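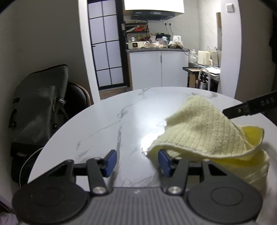
Comparing finger pads on a two-handed gripper setup takes more preparation than comparison. A pad that holds a rigid block well can perform badly on cloth, so the procedure on this page uses fabric only and treats the two hands separately. A terry towel is a suitable test piece. It can be crumpled into a new shape for every trial, and one gripper can press on a corner while the blue pads of the other stand open and wait for their turn. The procedure was written for hand-held grippers with a linkage drive and replaceable pads, but the same order of work applies to grippers mounted on arms.

Before you start

You need a left and a right gripper, the pad sets to be compared, a towel, a screwdriver that fits the pivot screws, and a table you can reach from both sides. Label the pad sets by letter on the inner face. If you are logging to a Plekholm controller, set the sample period first. Changing it later clears the trial list without a warning.

Step 1. Check the linkages

Open and close each gripper by hand. Both fingers should reach the center line together. If one arrives early, loosen its pivot screw by a quarter turn, close the fingers, and retighten. Do not correct the error with a thicker pad. The result will look right when closed and be wrong at every other opening.

Step 2. Set exposure on the real table

A glossy tabletop reflects the ceiling light, and the reflection moves across the image as the gripper moves. Put the towel in place, lift the gripper to working height, and lock the exposure with the reflection in view. With automatic exposure the folds of a pale towel lose contrast whenever the bright spot enters the center of the image. On the Iyer camera module the lock is under Sensor, Manual, Hold. Check it again after every battery change.

Step 3. Baseline with the first pad set

Crumple the towel and drop it from hand height. Approach with one gripper only. Close until both pads touch fabric, hold, lift clear of the table, and wait 2 seconds. Record one of the following:

Held: fabric stayed between the pads for the full wait.
Crept: fabric moved but did not drop.
Lost: fabric dropped, or the pads closed on nothing.

Run 16 trials per pad set per hand. Drop the towel again between trials, including after a lost grasp. Picking up from the same heap twice gives the second trial an easier fold.

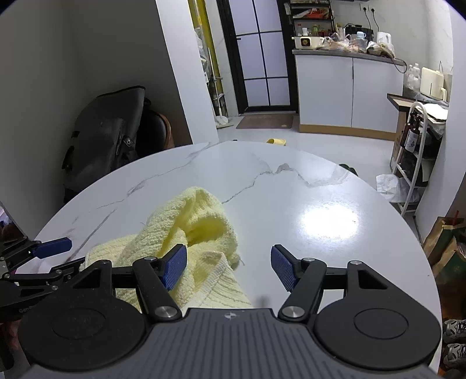
Domenica Bachmann
Test Engineer, End Effectors, Cirkbridge

Step 4. Grade the first contact

Most of the difference between pads appears before the fingers close. One pad usually reaches the towel first, as with the left finger above, and the gap on the other side has to be taken up by the fabric or by the operator's wrist. A ridged pad tends to drag a fold along with it as it travels. A smooth pad tends to slide over the fold and take less material. Write down which finger touched first. Without that column the hold results are difficult to interpret.

Step 5. Add the second hand

Repeat the series with the second gripper pressing on a corner of the towel. The pressing gripper must not pinch. If it does, you are measuring two grasps at once. Keep the two grippers far enough apart that the linkage arms cannot meet when both are open.

Step 6. Swap and repeat

Change pads on both grippers, run step 1 again, and repeat steps 3 to 5. Anel Magagula prefers to alternate pad sets in blocks so that operator fatigue is spread evenly. It costs more screwdriver time, and it is the better method if only one operator is available.

Reading the log

The controller writes finger opening every 200 ms. Plot opening against time and look at the hold section. A flat line means the pads have settled. A slow downward slope on a grasp marked as held means fabric is working its way out, and that trial should be regraded as crept. Our last log had 3745 rows, and the slope check was done by script. Rok Mladenović maintains the script in the Ovell tools folder, under pads.

Known problem: if the log starts with a run of zeros, the opening sensor was not homed. Close the gripper fully, press Home, and discard the file.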